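Table Clearing Gets a New Pair of Arms

Big month at Evlow! The Kirui arms have started on table clearing, with a blue tray at one end and a beige bin at the other.
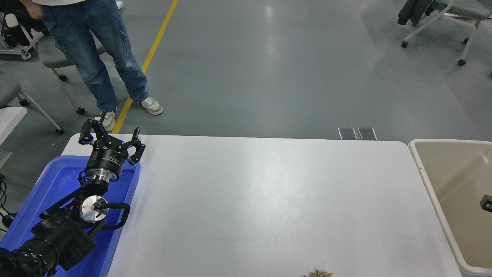 Mercy Nzioka's team used to give 40 minutes of every shift to this. Now that time goes to prep, which they'd been asking for since November.
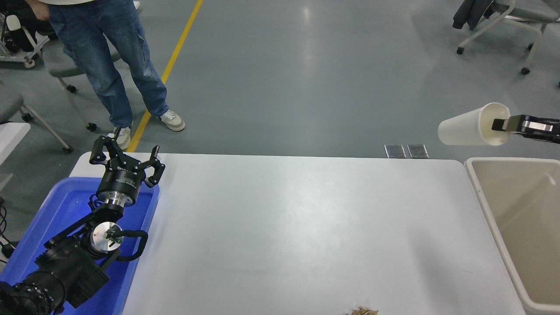

Joyce Mosoti has moved over to training and loves it (she has 9 people signed up already!). Crumbs are still a job for a hand brush, and we're working on it.

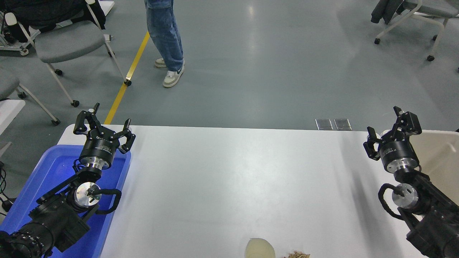
Want a turn at the controls? Find Joyce any afternoon after 2. Sessions run 30 minutes.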